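The free tool library: read the small print first
Reading time: 3 min

Print | E-mail this item

By now most of you will have had the flyer from Furna, the outfit that wants to put a tool library in Lurkcombe. You join for nothing, you borrow a drill, you bring it back. The flyer says an average household could stop buying tools altogether. I would like to see the household.

I went to the open evening in April with an open mind, or as open as mine gets. There was coffee and a slide show. The slides said the sister library in Flutness has nearly 2,000 items on its shelves. I asked how many of those were out on loan at that moment and was told it varied. I asked how many had never been out at all and was told that was a good question. It was, and I am still waiting.

My trouble is with the idea that people are short of big tools. A few are. If you need a floor sander once in your life, by all means borrow one. But most repair jobs in this town stall over something that costs less than a sandwich, and you need it at nine at night with the bed frame in pieces on the carpet. A library that opens two mornings a week is no help with that.

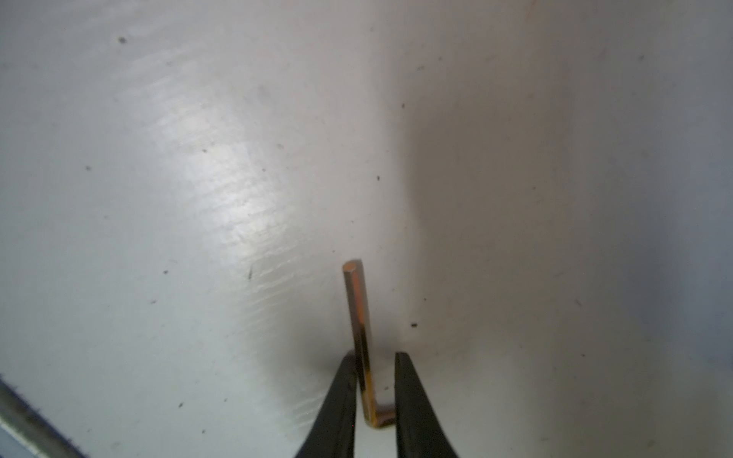

A hex key, the small tool that holds up many big jobs.

Then there is the money. Joining is free, but the deposit on anything with a motor is not, and the late fee starts on day 5. The flyer puts the running cost at $2,700 a year and says it will be covered by "community support." I have lived here long enough to know that phrase means a letter through my door. I would feel better if it said who pays when the support runs out — the Flutness people got a grant to start with, and I could not get a straight answer on what happens once it is spent.

Insurance got one slide. If a borrowed saw hurts you, it seems you signed something at the desk that says it was your own lookout. Maybe that is fair. I would still want to read the thing before the drill is in my hand and there are four people behind me in line.

The last point is upkeep. Shared tools get used hard and put back dirty. The plan is for borrowers to report faults themselves, and I have seen how well that works with the laundry machines at Vidal Court.
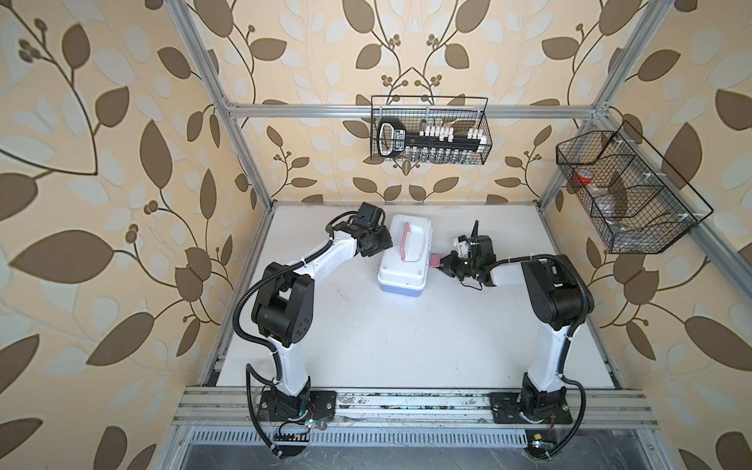

What I would do instead

Start small and spend very little. Pick 10 hand tools that people really do run out to buy, put them in a box at the front desk of the Vidal building, and let anyone sign them out at any hour the desk is staffed. Run that for a winter. Write down what goes out, what comes back and what has to be replaced. If the box is always empty, I will happily admit there is a need and we can talk about sanders.

I would also leave out the app. Furna is very proud of the app. It sends you a reminder, it shows you a map, and it wants your date of birth before you can borrow a screwdriver.
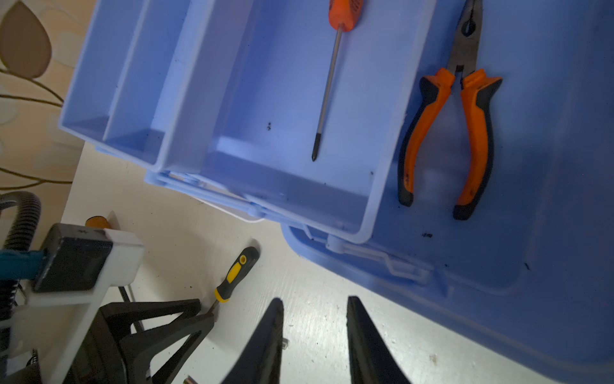 A notebook on a string would do the same job, and it would not go down for updates. I said this at the meeting and got a polite laugh, but I meant it.

None of this makes me an enemy of sharing. I have lent out my own ladder more times than I can remember and it has come home every time but one. That worked with no deposit and no slides, on the strength of knowing which door to knock on. Furna says a formal plan will go out to every address in Lurkcombe before any money is asked for. When it lands, turn to the page on costs and start there. If there is no page on costs, send it back and ask for one.

Print | E-mail this item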